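Winter coat swap moves to Delacroix Hall

Saturday, September 21, 2019

If your closet is as stuffed as mine, good news: the Isusgate coat swap is back, and this time it's in the big room at Delacroix Hall! Last January we squeezed into the Willatel library basement, and 60 coats on 4 racks was a bit much (I got an elbow in the ribs over a parka, and I'd do it again).

Drop-off opens at 9 a.m. and swapping starts at 11. You can bring two coats per person, clean, with all their buttons on. Kids' sizes go on the stage this year. Entry is $2, and coffee is free until it runs out.

I've been pulling things out all week and laying them on the bed to decide, and I keep going back and forth on the checked one. I love those gold buttons!

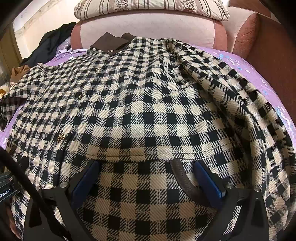
Black-and-cream gingham with a dark brown collar, still a maybe for the swap pile.

Anything left at closing goes to the Esora thrift shop on the corner. Bring your own bag, please.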